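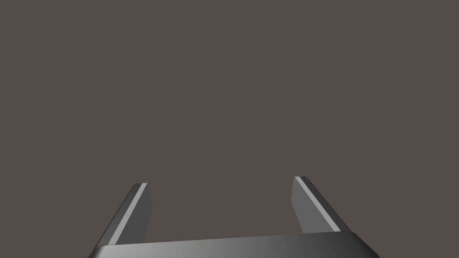
Clelthorpe Summer Fair: where we are so far
January 10, 2000

Hi all, and happy new year! You asked for a page on how the grant is being spent, so I'm going to try to keep it to a page (no promises).

The big news is that we have the fairground for the whole second weekend in July. The park office signed off right before the holidays, and the Traltemlow end of the field is ours too, so the rides can move away from the food tents. Last year the line for the Ferris wheel ran straight through the barbecue smoke and I heard about it for weeks.

Money: of the $2813 you gave us for the first stage, $646 went to the stage deposit and $345 to permits. I also paid $153 for printing the vendor forms, which was more than I'd planned because I had the wrong fee on the first batch and had to do them over. My fault. The rest is still in the fair account, and I don't expect to touch it until the tent rental comes due.

Music is coming along. The Zovader Steel Band is back on Saturday night, and I've got a gospel choir from Dow penciled in for Sunday afternoon if they can find a bus. I'm still short one act for the kids' hour! I called two puppet people and a juggler and so far only the juggler has called back, and he wants to bring fire, so we're talking.

The parade route is the one thing I'm behind on. Mill Street will be torn up this summer and the city hasn't told me how far the digging goes. I'd like to use Orchard Street instead, but it's narrow and the floats would have to be smaller.

What I need from you is a yes or no on the second payment before I sign for the tents. Admission stays free either way. I'll send the vendor list once the forms start coming back.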